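Druckansicht | Seite per E-Mail senden
Kategorie: Lehre > Robotik im Alltag > Begleittexte zur Vorlesung

Sitzung 6: Kann das Ding jetzt Wäsche falten oder nicht?

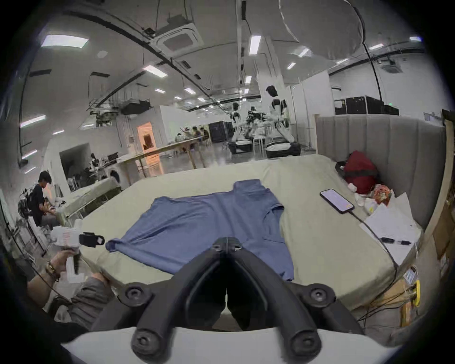 Abb. 1: Blaues T-Shirt auf einer bezogenen Matratze, ein Handgreifer hält das Ärmelende.

Wer letzte Woche gefehlt hat: Wir hatten mit der Spülmaschine aufgehört und mit der Frage, warum Teller eigentlich ein dankbares Objekt sind. Ein Teller hat immer dieselbe Form, egal wie ich ihn hinlege. Und damit sind wir beim T-Shirt, das mir diesen Gefallen überhaupt nicht tut!

Schaut euch in Abb. 1 den linken Ärmel an. Das Shirt liegt ausgebreitet da, schön diagonal, aber der Ärmel ist verdreht. Ihr und ich würden den beim Falten nebenbei glattziehen, ohne hinzusehen (ich mache das sonntags vor dem Fernseher). Für eine Maschine steckt darin schon fast die ganze Vorlesung:

– Wahrnehmung: Wo hört der Ärmel auf, wo fängt der Rumpf an? Bei einfarbigem Stoff helfen oft nur Nähte und Schatten.
– Zustand: Eine starre Tasse beschreibe ich mit 6 Zahlen, Lage und Orientierung, fertig. Beim Stoff bräuchte ich streng genommen jeden Punkt der Fläche. Wir behelfen uns mit Stützpunkten (Kragen, Ärmelenden, Saumecken), siehe Übungsblatt.
– Griff: Die Backen sollen eine Lage Stoff fassen oder eben zwei. Das Laken darunter wollen sie bitte nicht mitnehmen.

Zum dritten Punkt kam die Frage, ob man nicht einfach fester zudrücken kann. Kann man, hilft aber nur gegen das Rutschen. Ob ich die richtige Lage erwischt habe, weiß ich dann immer noch nicht. Menschen spüren das zwischen Daumen und Zeigefinger, und genau dieses Gefühl fehlt den meisten einfachen Zweibackengreifern.

Gelernt wird heute viel durch Vormachen. Ein Mensch führt den Greifer selbst in der Hand, und aus den Aufnahmen wird eine Steuerung trainiert. Der Charme dabei: Der Mensch muss mit denselben plumpen Backen auskommen wie später die Maschine. Probiert das mal zu Hause mit zwei Grillzangen und einem T-Shirt, ich meine das völlig ernst, danach redet ihr anders über das Thema.

Tarek Samir hat mit seiner Übungsgruppe den Datensatz »Fenau« ausgewertet, 100 Faltversuche an Shirts. Seine Beobachtung: Die meisten Fehlversuche beginnen beim ersten Griff. Das Falten danach ist vergleichsweise brav. Die Folien liegen im Kursordner »Olach«, bitte vor der Übung ansehen.

Also, geht es nun? Meine Antwort Stand Oktober: unter freundlichen Bedingungen ja. Ein Shirt, helle ebene Unterlage, gutes Licht, niemand hat es eilig. Aus dem vollen Korb heraus, mit Spannbettlaken und einzelnen Socken dazwischen – da würde ich noch niemandem Geld abnehmen. In der Werkstatt sieht es freundlicher aus, dort darf ich die Teile nämlich vorher sortieren und die Umgebung anpassen. Dazu mehr in der nächsten Sitzung.

Aufgaben bis zur nächsten Übung

1. Faltet ein T-Shirt und schreibt jeden Griff auf. Wo habt ihr umgegriffen?
2. Überlegt euch 2 Messgrößen für »ordentlich gefaltet«, die ohne menschliches Urteil auskommen.
3. Freiwillig: dasselbe für ein Handtuch. Was wird leichter?

Abgabe wie immer zu zweit, Raum Bouzid, Beginn pünktlich.

Diese Seite drucken | Link per E-Mail verschicken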